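Pimentel Network Member Forum
Community Programs > Adult Day Services > Scheduling and Fees

Topic: Change to the adaptive fitness and life skills sessions at the Wornel Center

wornel_programs
Posted Sun 5 December

Members and families are advised that the Wornel Center will revise its schedule of community programs beginning in February. The adaptive fitness class and the life skills class, which have been offered as separate registrations, will be combined into a single enrollment. Participants will attend fitness in the first part of the morning and life skills in the second part.

The fee for the combined enrollment is 77 dollars per session. Families who receive support through the Serero fund may continue to apply that support to the new fee. Registration forms will be available at the front desk and through the Wikatis portal.

Comments on the change are welcome in this thread and will be forwarded to the program office.

northside_parent
Thank you for the notice. I wish to register a concern. My daughter attends fitness only. She has a part-time job and cannot remain for the second class. Under the present arrangement she pays for what she uses. Under the new one she would pay for both or lose her place. I request that a fitness-only option be kept.

dayservices_reader
I respectfully take the opposite view. The separate registrations have led to gaps in attendance, and the life skills class was canceled on 3 occasions last year when too few people enrolled. A combined enrollment gives that class a stable group. For participants who depend on it, this is a matter of some importance.

northside_parent
I do not dispute the value of the life skills class. My objection is to making one service a condition of the other.

harbor_lane
A question on transportation. The van currently makes its return trip after fitness. Will there be a second return trip, or will all riders be expected to stay until the end of the morning? The notice does not address this, and for those of us who live on the far side of the county it will decide whether we can attend at all.

wornel_programs
One return trip is planned, at the close of the life skills class. Riders who need to leave earlier should contact the transportation desk before registering so that their circumstances can be reviewed. The program office has also received the request for a fitness-only option and will consider it with the other comments.

The life skills class will continue to cover meal planning, household budgeting, personal safety and travel practice. Class size will remain limited, and current participants will be offered places before new applicants.

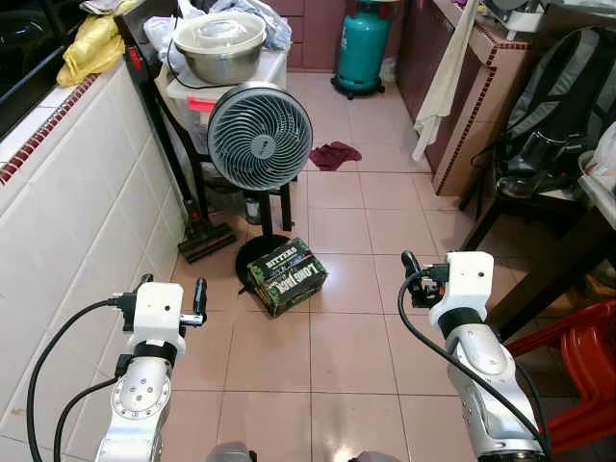

tmv_westgate wrote that the order of the two classes should be reversed, as several participants find it hard to concentrate after exercise and would do better with budgeting and meal planning at the start of the day.

dayservices_reader
I would support that, provided the pool hour is not affected. I understand the pool is reserved by the swim group later in the morning.

harbor_lane
The pool is reserved, yes. The gymnasium is not. Fitness could move to the later time on gymnasium days only, though I recognize that a schedule that varies from one day to the next is difficult for some participants.

tmv_westgate
It would be very difficult for my son. I would rather have the original order than a mixed one.

quiet_corner_77
May I ask how the Serero fund will treat the new fee? The yearly limit is 700 dollars for each household. We have two participants at home, and under the old fees the limit carried us to the end of spring. By my reading it would now cover 4 sessions for each of them, with a small amount left over.

wornel_programs
That reading is correct for a household with two participants enrolled at the full fee. Households in this position may request a review of the limit. The review form is separate from the registration form and should be submitted first.

quiet_corner_77
Thank you. Please place the review form on the Wikatis portal as well. At present I can find only the version from last year, and it still lists the two classes separately.

northside_parent
I have the same difficulty with the portal. The link under Forms opens the summer calendar.

wornel_programs
The link has been reported to the portal staff. Paper copies are at the front desk in the meantime.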